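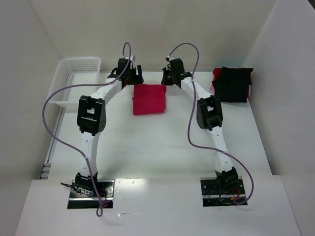
Folded red cloth at the center of the table, stacked garments in the back corner, basket opposite.

Folding and Stacking T-Shirts: FAQ

Search help topics Go

What size should a folded shirt be?
Set it by the shelf or drawer. The Nulow shelf insert takes a square fold with 9 mm of clearance at each side. Fold to the insert, then check the first shirt before doing the rest.

Do I start from the hem or the shoulders?
Either works on a plain knit. Find the hem by its stitching, pull it straight, and align the side seams before the first fold.

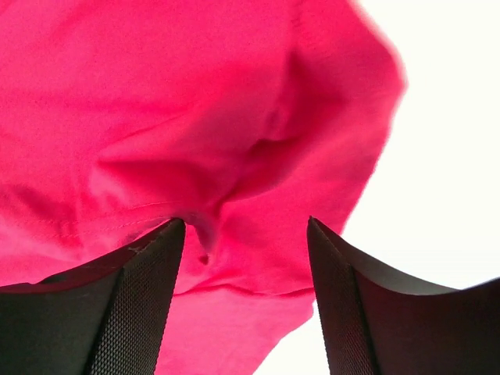

Stitched seam on pink fabric, with the cloth gathered below.

Why does one edge come out bunched?
The layers underneath have shifted. Open the last fold, flatten the lower layer from the center outward, and fold again. Do not press a bunched edge flat; the crease will set in storage.
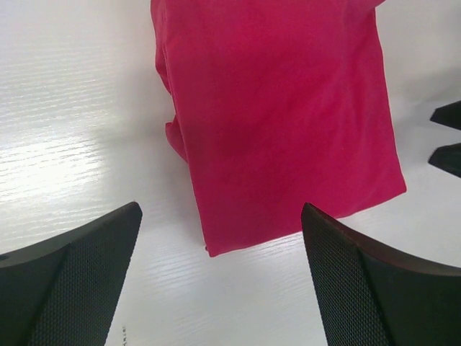

Erine Garment Care Desk
Technical Editor, Rellov Home Storage

Can I fold on a bare tabletop?
Yes, if it is clean and smooth. On slick surfaces the cloth slides, so hold one corner down while turning the opposite side.

How do I deal with a shirt that is already rumpled?
Lift it by the shoulders, shake once, and lay it face down. Work wrinkles toward the nearest edge by hand. 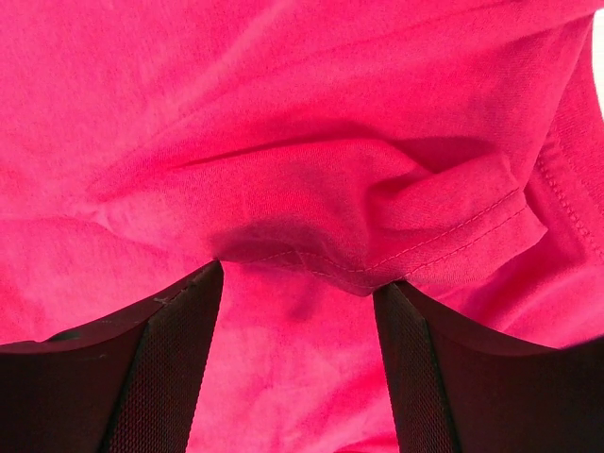 Cotton knit relaxes within a few minutes when spread out. Heavy creases need steam.

Does the Medina basket hold folded stacks?
One stack only. Keep it below the rim.

188 shares | 9 comments

This site uses cookies. Accept Manage settings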